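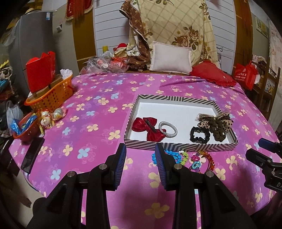

The procedure for clearing the apartment on Rallano Street ran to 3 pages, and the section on small items took up most of the second. Small items were to be sorted by material, then by value, then by recipient. Where no recipient was known, the item went to Fondero, the consignment house, which paid by weight.

She began at the table at eight. The pink cloth stayed on. It was listed as line 193 and would come off last, under everything else.

Hair accessories were line 188. The form gave them one line and one weight. She put the scrunchies and the satin bow in the box lid with the chevron rim, and set the beads in front of it, where they would not snag. The turquoise bracelet was beaded. It stretched over the hand and closed to its resting size, and she tested this twice, although the form did not ask for a test.

The leopard-print one she knew. Her sister had worn it on the Urier ferry in May, the year the engine failed and they drifted for an afternoon. The wind had worked at the ribbon for hours. It held. Her sister had said at the time that it was the only thing on board rated for the conditions.

She wrote "leopard, 1" in the margin, then struck it out, as the margin was reserved for damage.

The Didenko scale read in grams and settled slowly. Lid alone: she wrote that down first, to subtract. Lid with contents: 414. She waited for the last digit to stop moving before she wrote it. The Fondero rate was fixed for lots under 1,000 grams, with a discount for mixed material. She worked out the figure in pencil. It would have covered the bus home and a coffee, if the coffee was small.

Recipient, the form said. There were two boxes, KNOWN and NOT KNOWN.

She lifted out the leopard-print scrunchie and weighed the lid again. The new number was lower by very little — within the error of the scale, according to the card taped to its base. For the purposes of the form, then, nothing had been removed.

She put her hair up with it, checked NOT KNOWN for the rest, and went on to line 189, gift wrap and tissue.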